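Pivau Suture Drill Kit - for robotic bench practice

Tissue pads, pre-marked log sheets and the Pivau good practice card, rev. November. Pack of 70 sheets, up to 216 sutures per pad set. Bretell pads fit, Tyagi ones dont.
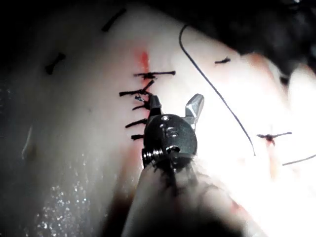
Interrupted sutures, jaw alongside the closed incision.

Card rules, short version:
Needle in view before any arm moves.
One operator on the console - swaps get logged.
Thread tails trimmed per the card, not by eye.
Stop if either intrument leaves view.

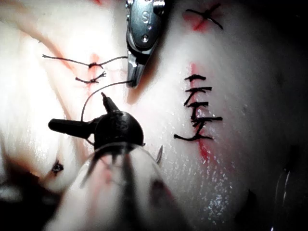

Thread run between two instruments, curved needle at the tissue.

Order code 1118. Training queries - Kusum Pathak.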